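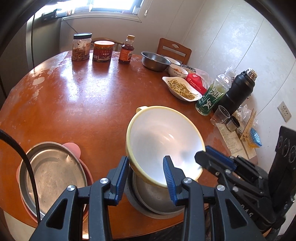
Session 2: Verification and Trust. An arms control treaty limits what each party may hold, and inspection shows whether the limit is kept. Delegates negotiate at a table, which may be as plain as a round wooden one with a worn top. Students should compare the Kulmont and Grisora drafts, noting where each permits visits at short notice.

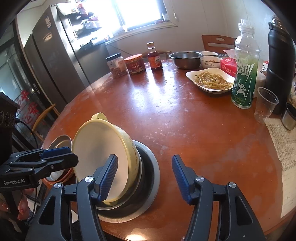
Fig. 2. Bowls and a metal basin on a round table.

Written work: 1000 words on declared stockpiles, due Monday, July 19, 2021.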